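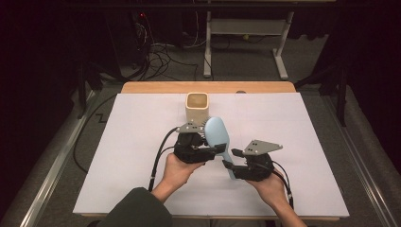 Hairbrush and bin, two hand-held grippers, white table cover.

I've been rewriting our house rules for recording demonstrations with hand-held grippers. The old sheet came from Keltlow and ran to 197 lines, and people skipped most of it. Mine fits on one page.

The rule I care about most covers cables. Each one gets a slack loop at the wrist and runs back along the forearm, never across the table. Check it with both arms stretched out before you press record.

Next is the table. One cover, one container, one object, unless the task card says otherwise. If the cover has crept, stop and square it up.

Then the grip. With long items like a brush, one gripper steadies the neck and the other takes the handle. I used to let people choose, and when I went through the 2369 clips from Gillby, roughly a third had both grippers fighting over the same spot. Those are hard to use for anything.

Keep clips short, and throw out a bad take the same day. Skakico allows 3 retries per task and I've kept that number. Cloutier allows 6, but by then people are tired and it shows in the motion.

I still don't have a good rule for sleeves. Rolled or down, I've seen both snag on a wire. I'll post the full page in September once the cable section has been tried on a few more people.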